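Grindale Parish – Frequently Asked Questions about the Psalm Reading Plan

This site uses cookies to improve your visit. Accept | Manage settings

What is the reading plan?
The plan sets out one psalm or part of a psalm for each day, with a short passage from the Gospels. It runs for 13 weeks and begins again each August.

Which psalm comes first?
Readers begin with Psalm 91, which is read slowly over the opening week. Its language of refuge and shelter is taken up again in the Gospel readings that follow.

Do I have to belong to the parish?
No. Members of the Tikham and Chacko congregations take part each year, and enquiries from other churches are welcome.

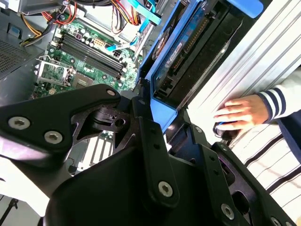
Which translation should I use?
Any recognised translation is suitable. The printed notes follow the numbering found in most English Bibles. Some older editions number Psalms 10 and 11 differently – please check the first line of the psalm before reading.

What if I miss a day?
Continue with the reading for the current day. Missed psalms may be read at any time.

Where can I collect the notes?
Printed copies are kept at the Grumel Street entrance and may be taken free of charge.

Page updated January 4, 2022
11 shares | 0 comments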